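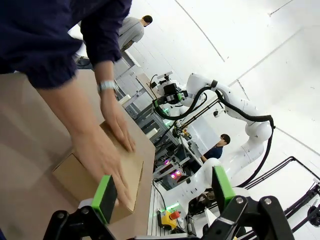 I spent part of August reading privacy policies for budgeting apps, specifically what they say happens to your data after you close the account. Notes below, numbered so people can reply to a specific one.

1/ Scope: 129 policies, English versions only, consumer apps that link to at least one bank account. I saved each policy as plain text on the day I read it. If a company has changed its wording after that, my copy won't show it.

2/ The question was narrow. When a user deletes the account, does the policy state a period after which the data is gone? A period means a number and a unit. "As long as necessary" is not a period. "In line with our legal obligations" is not one either.

3/ Median length was 3,883 words. The shortest, Fivero, was 707 words and does give a period: 6 months for account records, 30 days for linked bank transactions. Length was a poor guide to whether the answer was in there.

4/ The most common structure is a retention section that describes criteria. Amount of data, sensitivity, risk of harm, purpose, applicable law. These are the factors a company would use to pick a number. The number itself is left out.

5/ Second most common: the period exists, but in a different document. Mumham's policy points to a "data schedule." The schedule is linked from the help center, and the policy has no link to it. I only found it by searching for the phrase.

6/ Watch the verbs. "Delete," "deactivate," "remove," "de-identify" and "archive" get used in the same paragraph as if they meant the same thing. Varnik uses "remove" for taking a record out of the app's display and "erase" for taking it out of storage. The definitions are in the last section, after both words have been used many times.

7/ Backups. Where they come up, the usual wording is that copies "may persist for a limited time." Few policies say whether a backup copy can be restored into the live system, and that matters more to me than how long it sits there.

8/ Third parties. Deleting your account with the app doesn't necessarily delete what the bank-link provider holds. Several policies say so plainly, which I appreciate. Others say they will "notify" providers and don't say what the provider then has to do.

9/ On coding: Simone Paiva read a subset of the policies without seeing my answers. We disagreed mostly on "up to" language. Is "up to seven years" a period? I had said yes. She said it was a ceiling with no floor, so it should get its own category. I recoded all of them her way.

10/ Welington Queiroz asked whether app store privacy labels would be quicker to check. For this question, no. The labels cover what is collected and whether it is linked to you. Retention isn't on them.

11/ If you only want to check one app, search the policy for "retain," "backup" and "aggregate," then read the full paragraph around each hit. Also search for "inactive." A few apps treat an unused account differently from a closed one, and the closed one is sometimes kept longer.

12/ Correction to 5, 7 Sep 2020: Mumham has now added a link to the schedule inside the policy, under "Other documents." The periods in the schedule are the same as in my saved copy.

13/ Theodorakopoulos is not in the set. It had no English policy when I was collecting. The spreadsheet has a tab for exclusions and it's listed there.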